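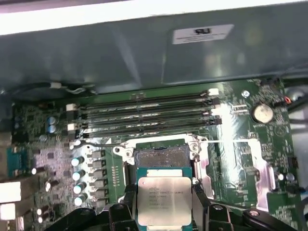 *Slide 1. Xeon processor held above the open socket, wrist camera view.*

# Controller comparison for processor handling - speaker notes

Allow the title slide to remain up while people are seated. Welcome those attending from the Bollis campus by video link and ask them to mute their microphones.

Opening remarks:

- The purpose of this talk is to report on the comparison of two arm controllers, the Varma and the Mukow, on a single task: placing a processor in a desktop computer and removing it again.
- The arm, the gripper and the cameras were kept the same for both controllers. Results should be read as applying to this cell only.
- The work was carried out under the Iretti project and follows the gripper survey presented to this group in September.

## Why the processor

Members of the audience will be familiar with our earlier trials on memory modules and expansion cards. Those parts tolerate a certain amount of force. A processor does not, and neither does the socket beneath it. The part has to be held level by its sides, lowered squarely and released without any sideways movement.

Both controllers were set to an update rate of 500 Hz. The Varma will run faster, but the Mukow will not, and the organizers considered it fairer to use a rate available to both. (Expect a question on this. The Varma was tried at its higher setting in the pilot phase, and we saw no change in behaviour on contact.)

## Approach and contact

Advance to the next slide. 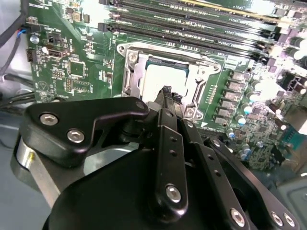

*Slide 2. Fingertips at the lower edge of the processor, wrist camera view.*

Draw attention to how little clearance there is between the fingertips and the metal bracket. The ridged pads overlap the bracket in this view, and much of our tuning effort went into this part of the motion.

Points to make while the slide is up:

- The Varma controller holds position stiffly and reports contact late. Operators lowered the approach speed to compensate.
- The Mukow controller yields sooner. It was gentler on the part, although it tended to drift when the arm was held still for a long period.
- The force limit was the same in both cases and was not adjusted once the scored trials had begun.

A total of 400 scored trials were completed, divided evenly between the two controllers. Refer the audience to the printed table for the breakdown by fault type. Please do not read the table aloud.

## The wrist camera

The colour and exposure settings on the wrist camera were fixed for the whole comparison. Glare remains the principal difficulty. The next slide shows a strong diagonal band of it across the board, between the lowest memory slot and the coin-cell battery. Automatic exposure was rejected early, as it responded to reflections from the metal and darkened everything else.

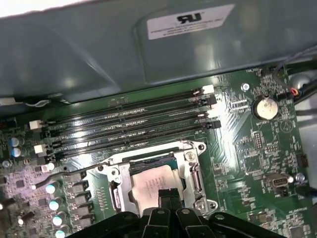
## Fixed camera and cell layout

The fixed camera was used for review and played no part in control. It was valuable chiefly when a trial was disputed, as it shows the arm, the open case and the grey fixture tray together. Note the computer lying on its side on the slatted aluminum table, and the tray beside it.
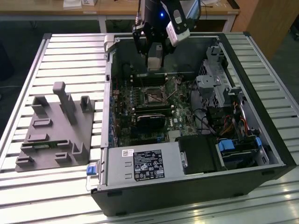
**Robotics and Assembly Group, Iretti Laboratory - Room 201**

Closing remarks, to be read with the last slide up:

The group recommends the Mukow controller for placement work, subject to the drift being corrected by the supplier. The Varma will be retained for memory modules and cards, where its stiffness is an advantage. A second comparison, using longer fingertips, is planned for the same cell.

Take questions for the remaining time. Requests for the trial logs should be made in writing to the group.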